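ハンドグリッパー「Vonar」 取り扱い基準と点検のめやす

ホーム > 製品 > ハンドツール > Vonar > 使い方と基準

いつもVonarをお使いいただき、ありがとうございます。Ulliaの製品担当、Zuzanna Malinowskiです。このページでは、手持ち式グリッパーVonarを導入された方、これから導入を考えておられる方に向けて、私たちが社内で守っている作業基準をまとめてお伝えします。少し長くなりますが、お茶でも飲みながらゆっくりお付き合いいただけるとうれしいです。

製品のあらまし
Vonarは、人が手に持って動かし、つかむ動作を記録するための二本指のグリッパーです。平行に開閉する指と交換式のパッドを備え、後から同じ指先を持つアームに動作を引き継ぐことを前提に設計しました。パッドは標準品のほか、薄物用のPiątekパッドもご用意しています。

始める前に
まず、指を全閉、全開と数回ゆっくり動かしてください。引っかかりや異音があれば、その日の作業は見合わせて、リンク部の点検を先にお願いします。レンズは乾いた柔らかい布で拭きます。長い髪はまとめ、袖口のひもや指輪も外しておくと安心ですね。リンクのすき間は指が入る大きさですので、開閉中に反対の手を添えるのは、慣れた方でもどうかお控えください。

作業台は、ふだんの暮らしに近い状態のままで構いません。お客様から「きれいに片づけないといけませんか」とよくご質問をいただくのですが、私たちはむしろ、生活感のある台での記録をおすすめしています(もちろん、刃物と割れやすいものだけは手の届かない場所へ移してくださいね)。
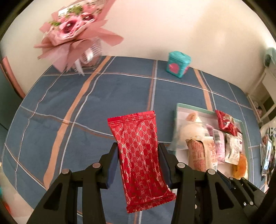 包装された食品のつかみ方は、基準のなかでもとくにお問い合わせの多い項目です。袋ものは中身が動きますし、強くはさめば封が傷み、弱ければ滑ります。赤い小袋のような縦長の包みは、立てた姿勢で左右の長い辺にパッドを沿わせ、上下の封の部分には力をかけないのが私たちの基本形です。少し傾いてしまっても、そのまま無理に直そうとせず、いったん台に戻してつかみ直してください。

つかむときの基準
一、対象物の手前で必ず一度止まり、指の向きを合わせてから近づけます。
二、閉じる速さは一定に保ちます。最後だけ急に握り込む癖がつきやすいので、ご注意ください。
三、持ち上げたら2秒ほど静止、と以前はご案内していましたが、現在は「揺れが収まるまで」に改めました。袋の中身によって収まり方がずいぶん違うためです。
四、落としたときも、その回の記録は消さずに「失敗」と印をつけて残します。
五、食品に使った後は、別の対象物に移る前にパッドを拭き、汚れが落ちないものは交換します。

一回の記録は20秒以内を目安に区切っていただくと、後の確認がたいへん楽になります。続けて作業されるのは7回までにして、手首を休ませてください。つい夢中になってしまうお気持ちは、私もよくわかるのですけれど!

プライバシーについて
ご家庭や職場で記録される場合は、書類や宛名、ご家族の写真などが写り込まないか、始める前に見回してください。同じ場所にいる方には、何を記録し、どこに保管するのかを先にお伝えし、了解をいただくことが基準の第一歩だと考えています。途中で「やめてほしい」と言われたら、理由を伺わずに止めてください。

点検と交換
パッドは開閉2000回ごとに取り外し、裏面の浮きと端の欠けを確認します。支点のピンにがたつきを感じたときは、ご自分で締め直さず、Flatthorpeの修理窓口までお送りください。分解された本体は、残念ながら保証の対象外となってしまいます。保管の際は指を軽く開いた状態にしておくと、パッドに跡がつきにくくなります。

アームに引き継ぐとき
手で記録した動作をアームで再生する際は、最初の一回を必ず低速で、対象物を置かずに行ってください。人の手なら自然に避けられる場所でも、アームは記録のとおりに進みます。非常停止ボタンは、立ち会う方が姿勢を変えずに押せる位置に置くこと。面倒に思われるかもしれませんが、再生のたびに確かめていただきたい点です。

付属品
本体、標準パッド一組、レンズ用の布、手首ストラップ、118ページの取扱説明書(日本語)。Piątekパッドは別売です。

基準書の改訂は毎年2月に行っています。現場でお気づきのことがありましたら、どんな小さなことでも基準担当のZuzanna Urbańczykまでお寄せください。名前が同じで紛らわしいのですが、届いたお便りは二人とも読んでおります。

最終更新:2022年11月30日

関連ページ:交換用パッド一覧/修理のお申し込み/取扱説明書のダウンロード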